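3.2. Disposition des aliments sur la table

Le corpus Grendine réunit 281 mises en place, relevées sur des tables de repas à plateau clair. Nous appelons « mise en place » l'état de la table avant que l'assiette ne soit garnie : l'assiette et les aliments posés à même le plateau. La distance entre chaque aliment et le bord de l'assiette est codée selon la grille de Keskin, en 8 classes.

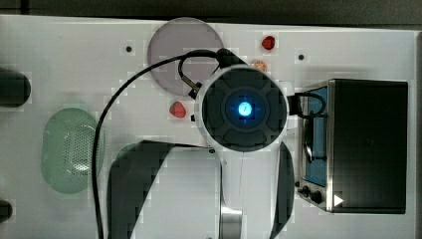

Figure 4. Assiette ronde translucide, grise, et petits éléments posés sur une table blanche : deux rouges, semblables à des fraises, et un brun orangé.

Les éléments rouges ont été les plus faciles à coder, leur contour restant net sur fond clair. Les teintes orangées ou beiges ont donné lieu à davantage de désaccords entre codeurs, surtout pour les petites pièces arrondies, que la grille classe tantôt avec les fruits, tantôt avec les pâtisseries. Nous avons donc ajouté une catégorie « indéterminé », qui regroupe 80 des 792 éléments relevés.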